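Home & Household Help > Laundry and Fabric Care

How do you fold mesh laundry bags and sheer drawstring bags so they stay flat?

Asked by Rosalie Ortner

Hello everybody. I am reorganizing the laundry shelf in our apartment and I have a problem with the bags. I own a set of white mesh bags with zipper for washing delicate clothes, and also some thin bags of printed cloth with a drawstring, which I use for socks and small things when I travel. All of them live in one shallow drawer, and the drawer does not close any more.

The mesh ones are the worst. The fabric is soft but the zipper is stiff, so when I fold the bag in the middle, the zipper makes a bow and pushes everything open again. The zipper on mine is bright yellow-orange and quite thick for such a light bag.

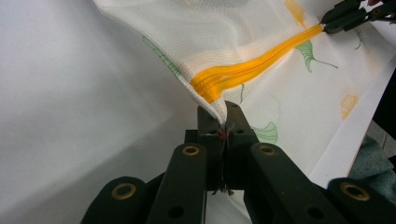
I tried to roll them, and I tried to put one inside of the other. With rolling they open after one hour. With one inside of the other I never find the size I want. I bought a drawer divider from Laltine but the sections are too narrow for the big bag.

My second problem is the thin printed bags. They are slippery, and when I press one side flat, the lower layer makes a lump under the upper layer. Should I iron them? The label was cut off by me in April, so I cannot check what material it is.

I fold on a board on the table, if this matters for the answer.
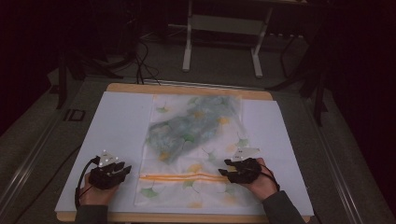 2 answers

Answer by Valentin Kaufmann (accepted by the asker)

I have the same kind of bags and I had the same drawer, so I will write how I do it. It is not perfect but it holds.

For the mesh bag with zipper:

Close the zipper fully. If it is half open, the two sides move separately and the fold is never straight.

Lay the bag flat with the zipper up and push the air out with the palm of your hand, from the closed side to the zipper side.

Do not fold across the zipper. Fold always parallel to it, so the zipper stays in its full length on the outside edge. If your zipper goes diagonally when you put the bag down, the bag is twisted. Take the two bottom corners, pull them a little, and it comes right.

Fold in 2, and then again in 2. You get a long strip with the zipper on one side. Stand the strip in the drawer on its long edge, zipper down. The weight of the zipper keeps it closed.
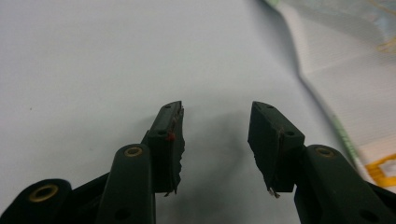 If the strip is too long for your drawer, you can bend it one time very loosely, but then you need a rubber band or a clip. I use the wide cotton bands from Ruchti, they do not leave a mark in the mesh. Normal thin rubber bands cut into it after some months.

For the printed bags, I would not iron without the label. A very thin cloth can be polyester and then the iron will shrink it or make it shiny. Try this first: put your hand inside the bag like in a glove, spread the fingers to the corners, and pull the lower layer smooth from the inside. Then take the hand out slowly while you hold the bottom with the other hand. The lump is nearly always the lower layer, as you wrote. Pull also the drawstring equal on both ends before folding, otherwise the top edge wrinkles.

A piece of thin cardboard helps very much. Cut it a bit smaller than the finished size, fold the cloth around it, and pull it out at the end. I keep mine in the same drawer.

One more thing, check the surface of your table. I was folding on the smooth tabletop before, and the slippery cloth moved away each time. A towel under it is better than a board in my opinion, but a board is also okay.

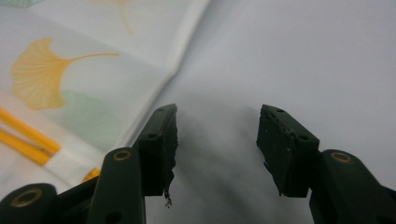
When everything is folded, put the largest bags at the back and the small ones in front. I wrote the size with a textile pen on the inside of the seam, so I don't have to open them to see which one it is.

Comment by Rosalie Ortner: Thank you, the parallel fold was my mistake! I folded across the zipper all the time. The drawer closes now, only the biggest bag I still keep on the hook.

Answer by Engelbert Fankhauser

Just hang them. I have 4 on one hook behind the door and never folded one in my life. They also dry better this way, in a closed drawer a damp bag will smell.

Comment by Annelies Holzer: True for the mesh bags, but the question was about a drawer. And the thin travel bags collect dust when they hang.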